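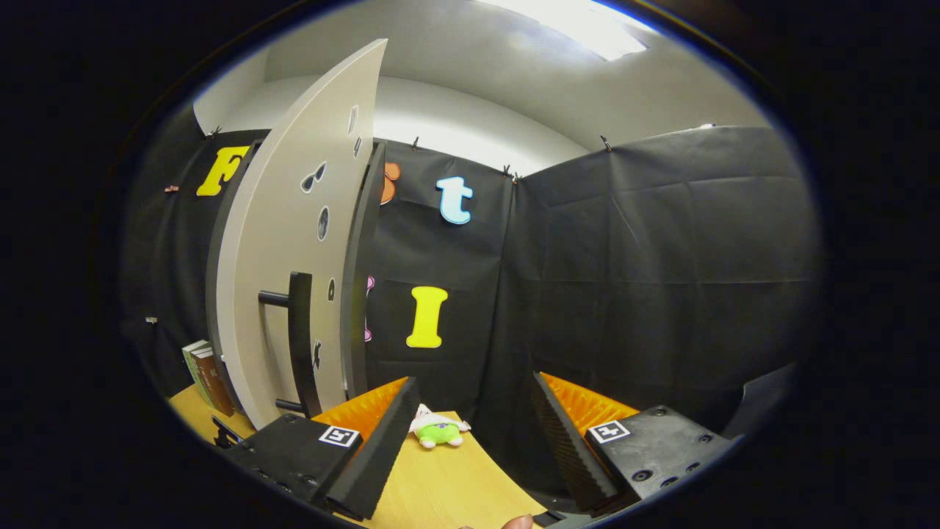

Lenuța Vlad

10/10/2025, Lostbridge set, door and plush toy

Continued with the hand-held gripper. Total on the drive is 2298 demos, of which 363 are on this set. Target here is 500, same as we did for Penrose in August.

Layout: white panel with the bar handle on the left, green plush toy on the table in front, books at the back. Letters and black stickers left where they are, so the tracker has something to hold on to besides plain cloth. Please don't move the binder clips between runs. If the cloth shifts, remap before recording.

Dropped 7 takes. Four lost tracking when I came in too close to the panel, two had a finger marker covered by my sleeve, one I forgot to close fully at the start. Gripper width comes from the two finger markers, so check both before every take.

Orange pads are still fine, screws on the left finger retightened.

To do:
- more starts from the right, nearly all of mine come from straight ahead
- toy on its side and also upright
- slower approach to the handle, my pulls are too jerky for the Pistham loader
- ask whether Fludetari wants the failed grasps kept or deleted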